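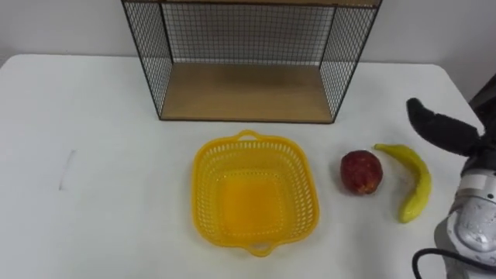

Fruit keeps longer if you take it out of the bowl and give it air, one of the replies to my sign-up notice said, and anyone who puts an apple in with a banana deserves what they get.

OK. Start with that reply, read it out slowly. Ask for hands: who believes it? Wait for the hands.

My answer is that half of it is fine. The trouble is the word "air." Air is what the people who sell baskets with holes in them like to talk about. I've bought two of those baskets. I have a wire shelf as well. I still throw out bananas.

NOTES FOR THE FIRST PART (fruit on the counter)

Apple and banana. Ripening fruit gives off ethylene, and a banana near other ripe fruit tends to go faster. I accept this. What I don't accept is that moving the apple a hand's width away on an open table fixes anything you'd notice. If somebody here has tried it properly, I want to hear how far apart and in how warm a kitchen.

A closed bag speeds things up. Same chemistry, and easy to check at home.

Bananas with some green on the tip: leave them out. Apples: the fridge, if you have the room. People hate hearing this because the apples look nice out. Fine, keep one out and eat it.

Bruises. A hard plastic floor in a basket is still a hard floor, holes or no holes. Put the fruit down, don't drop it. (Pause. Somebody always laughs here.)

SECOND PART (the shelf)

Wire mesh sides, light wood base, open front. Every kitchen store has a version. The Grernholm leaflet says an open shelf "doubles your counter." Ask them: doubles it how? You've put a box on the counter. You gain a top and you lose whatever was behind it.

Where I think it does work: one kind of thing per level, and a basket you can lift out by its handles. Where it doesn't: anything small, anything with a cord, anything you'd rather not look at.

Measure the basket first, handles included, then the opening. I didn't. Mine went in sideways for a whole April and I told people I liked it that way.

THIRD PART (numbers, keep this short)

I kept a list on the fridge of fruit we bought and fruit we threw out. 41 bananas bought, 23 eaten as bananas, the rest in bread or in the trash. I didn't separate bread from trash, so please don't write this down as a finding. The Danden people asked if they could quote it. I said no.

The Flornadlow handout is on the chairs. I disagree with the line about washing everything the minute you get home. Damp apples in a basket are worse than dusty ones, holes or no holes. Wash it when you're going to eat it.

QUESTIONS

Likely ones: citrus (cool and dry, fridge if you bought a lot), fruit flies (empty the basket and wash it, including the holes, with an old toothbrush), and whether wrapping the banana stems does any good. On the stems: I've tried it, saw no difference, and won't argue with anyone who did.

If there's time, go back to the reply and ask for hands again. Fruit for the break goes on the side table, take the ripe ones first.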